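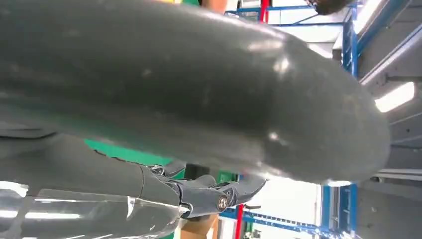
January 22, 2024. Surface check on the dark gray part, second sitting. The supplier sheet from Clanance calls the finish "uniform satin" and I went in not believing it, and I come out still not believing it. Under the bench light the thing is slightly glossy, with one bright streak along the top edge and a bunch of small highlights nearer the rounded end. A satin finish should spread the light out more than that. There are also a few pale specks and smudges, and a slight dimple or crease on the underside close to the round end, where the skin seems to bend. The sheet mentions none of it.

Specks first. Kurkis method says wipe with a dry cloth, then a damp one, then look again. I did both on the test offcut and got rid of most of what was on it, but the offcut has been living in a drawer and was filthy, so I don't count that as a result. Haven't wiped the part itself yet. I want somebody else to see the specks before I do, otherwise we'll be arguing from memory again like we did with the Machala batch.

The crease bothers me more. Three explanations going round:

It came that way from molding. Possible. The Machala pieces had something like it, though further from the end.

It was stored with weight on it. The storage log says shelf 4, nothing stacked. The storage log also says shelf 4 was empty over the whole holiday and I know for a fact it had two boxes of fittings on it, so take that for what it's worth.

It's only the light. I'd like this to be true. I turned the lamp down and moved it to the other side and could still find the spot with a fingertip, with my eyes closed. A fingertip is a poor instrument and I knew where to look. Blind check needed, someone who hasn't read this page.

Gloss readings: took 28 along the upper side with the Plusell meter before lunch. I'm not going to copy them in here. The meter is made for flat panels and this surface is curved everywhere, so the foot rocks, and I could push the number up or down just by leaning. Plusell's leaflet says "suitable for gentle curves" without saying what gentle means. Readings are in folder 2511 if anyone wants to be impressed by the decimals. Please don't put them in a chart.

What I'd accept instead: same lamp, same height, same angle, part and reference piece side by side, and two people writing down what they see without talking. Slow and dull, but I'd trust it over the meter.

Asked Clanance by email whether "uniform" covers the rounded ends or just the straight run. Answer came back in nearly an hour, very friendly, and did not contain a yes or a no. Asked again.

Side note on the lamp: the old bulb gave a yellower light and everything looked smoother under it. Some of our earlier passes were done with that bulb. I don't want to reopen them all but I'd pull the Machala ones.

To do:
Blind check on the crease
Wipe specks, dry then damp, with a witness
Find the reference piece (last seen by the sink)
Correct the shelf 4 entry in the storage log
Hold the sign-off until Clanance answers the question I asked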